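## Dark cotton tees going grey and bobbly — wash problem or folding problem?

**Waldemar Wróbel**
Ulthorpe area, February 2024

Sorting through T-shirts and getting fed up. Nearly all mine are dark cotton, navys and charcoals mostly, and they've all drifted to the same washed out blue-grey. Some have fine bobbles on the front as well. Not old, most of them.

What I do now: everything dark in together, 40 degrees, Wevis liquid, full spin at 1000. Then on the airer or in the tumble dryer if it's raining, so mostly the dryer. Moved house in January and the water here is harder than the old place, kettle furs up in no time. Could be that? But some were going before we moved.

Second thing is the creases. I fold in half, sleeves in, then in half again, and pile them in a drawer. By the time I get to one from the bottom it's got a ridge straight across the chest, and on the ones with a print the ridge goes right through the print. Tried rolling for a bit, just got different creases and couldn't tell which shirt was which. Tried hanging too but ran out of hangers, and the shoulders went pointy.

So —

- is the fading the temperature, the dryer or the detergent
- can you get bobbles off without making holes
- how do you fold a printed one so the print survives

Don't really want to iron. Will if I must. The one I care most about is the tee with the slanted white stripes and the orange and blue lines crossing over them. Cotton's a bit tired but the print's worth saving.

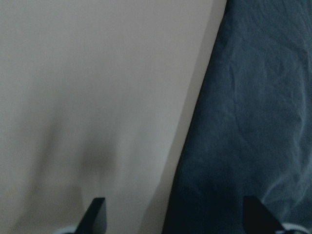
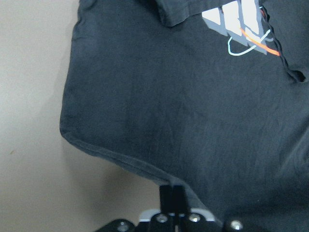
**Felicja Wróbel**

Dryer. Nine times out of ten it's the dryer, then the wash temp, then the detergent a long way behind. The fluff you pull out of the filter is your T-shirts.

Do it like this:

1. Inside out, every time. Prints especially.
2. 30 not 40, and drop the spin. 1000 is fine for towels, go lower for tees if your machine lets you.
3. Don't stuff the drum. Shirts rubbing on jeans is where a lot of bobbles come from, so keep jeans and anything with zips out of that load.
4. Shake each one hard when it comes out, pull the hem and side seams straight, dry flat or over two rails of the airer so there's no line across the middle.
5. If it has to go in the dryer take it out while still slightly damp and let it finish on the airer.

Hard water does make darks look dull, a bit of grey film, but it won't cause bobbles. Measure the liquid for hard water, it'll say on the back of the bottle. Too little is as bad as too much. And no fabric softner on prints.

Bobbles — I've got a Lorner fabric shaver, cheap one, takes a battery. Lay the shirt on a table, smooth it flat with your hand, go lightly. Never over a seam, never over the print. Holes come from pressing or from a wrinkle getting caught under the blade. Go over it twice at most and leave whatever's left.

Colour that's gone is gone, mind. You can redye plain cotton but a white print could take some of the dye or look grubby after, I wouldn't risk it on the stripey one.

Folding: face down on something flat, both sides in to the middle, sleeves back on themselves, then fold up in 3 from the hem. Print ends up on the outside with fewer lines through it. Stand them on edge in the drawer like files. No pile, no squashed one at the bottom.

**Poojary59**

just buy black ones, doesn't show as much

**Waldemar Wróbel**

Thanks Felicja. Found the spin button, didn't know it did anything under 1000. Did the standing up thing with one drawer and they keep flopping over when I take a couple out — do you put something in the gap?

**Felicja Wróbel**

Shoebox, or a bookend. Or fold them a bit thicker. Mine lean as well by the end of the week.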